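About Clarnix

Clarnix inspects used cars for people who are about to buy one. We began in Sindham with one ramp and a low opinion of the phrase "drives like new". We still have the opinion.

Most adverts leave something out. A full service history can mean 11 stamps in the same pen, and "one careful owner" tells you very little about the sills. So we check 150 points on every car and write up what we find, good or bad. Sellers don't pay us and never have. 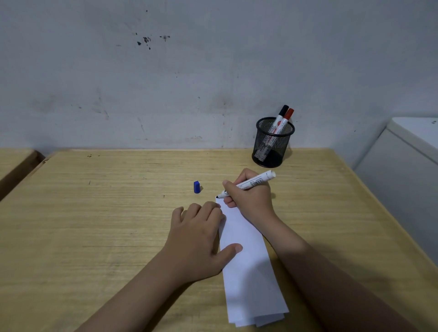
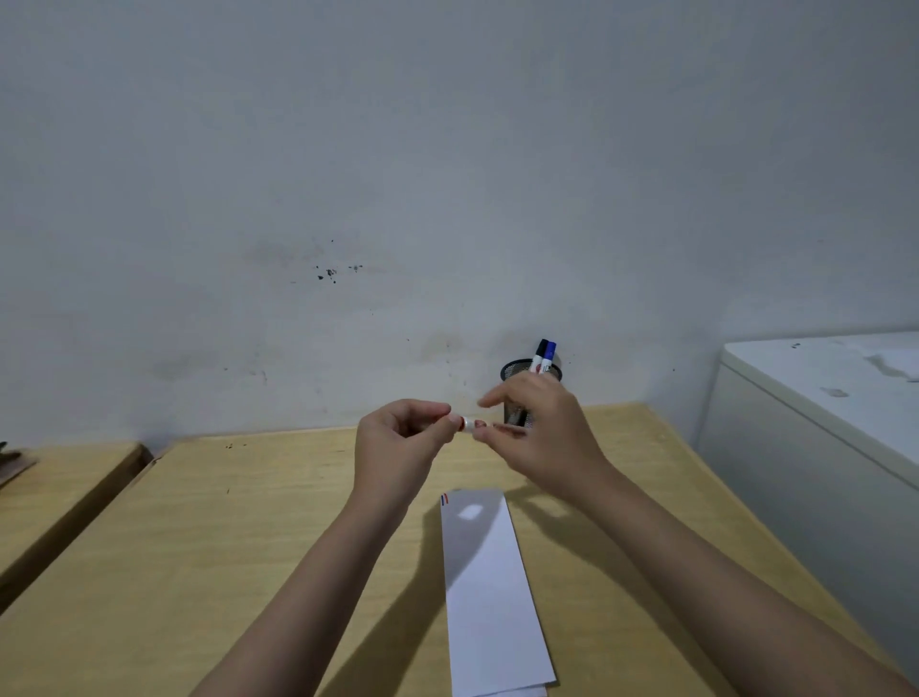

Skurnholm, 7 July 2023

Our second branch is now open, 8 miles from the first. It takes cars up to 10 years old for now, with older ones still going to Sindham until October.

We don't sell warranties. We have read too many of them. If a car is poor we'll say so, and you can argue with the seller or walk away.

Booking is by phone or at either branch.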